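Rebuilding the Office Desktop: Project Report
Loubna Mahrous
July 11, 2019

Goals

My project was to take apart a retired desktop computer, label what came out, and put it back together with the same number of parts. The first attempt, in March, ended with one screw extra. I have decided to call that a draft.

Method

I worked from a checklist of 117 steps, most of which said "check the cable." Drives came out first, then the cards, then the memory. Every connector got a paper tag before I unplugged it – a rule I adopted shortly after not doing it.

Results

Removal was easy. Putting things back took three lab periods, two of them spent on the small front-panel wires, which are thin, colorful and meant for somebody with smaller hands. The manual gives them half a page and a diagram the size of a stamp.

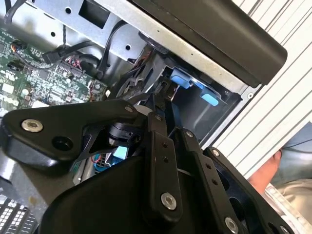
Figure 1. Inside the case: the green motherboard with its cables, and wires along the drive cage.

Next time I would tag both ends of each cable and buy better tape.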